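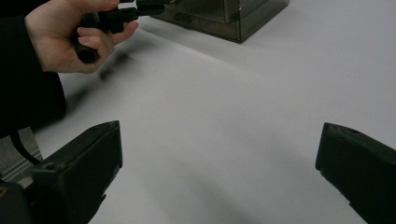
Opinion > Robotics > Methods

Reading time: 2 min

The Demonstrations You Throw Away

By Jozef Visser

Every paper on teaching robots by hand has a sentence I have come to dread. It says the team collected so many demonstrations and kept the good ones. Then it hurries on to the network diagram, like a man changing the subject at dinner.

I spent a week with the write-up from the Plirkolau project, which I admire and intend to be rude about. People carried hand-held grippers to a table and did small chores with them, no robot arm required. They recorded 2436 demonstrations and dropped 229 for being "low quality." The trained policy then did very well in the tests, and everybody went home happy.

Low quality how? The appendix gives it one line: hesitation, regrasps, idle time. In other words, they removed the parts where a person didn't quite know what to do next. I have watched robots for a living for a while now, and not quite knowing what to do next is most of their day.

A clean demonstration shows a hand that never misses. Train on enough of those and you get a machine that is superb until it misses, at which point it has never seen anything like this in its life. It closes on air, lifts the air with great care and puts the air in the box. I have seen one do it 36 times in a row, with beautiful form.

The folks behind Cemonier at least tried it the other way. They kept every fumble in a set of 800 and marked where each one began and ended. Their headline score came out a little lower than the filtered version, and I suspect that's why you haven't heard of it. When the object got nudged mid-grasp, though, their policy backed off and went again. I would hire that one.

There is a fair objection. Some bad data is just bad — a dropped gripper, a lost camera track, somebody answering the phone. Toss those, by all means. But say which ones went for which reason, and put the rejects online with the rest. Storage is cheap, and the files are already sitting on somebody's drive.

Until then I'll keep reading success rates the way I read restaurant reviews posted by the owner's cousin. The food may well be excellent. I'd still like to see what got sent back to the kitchen.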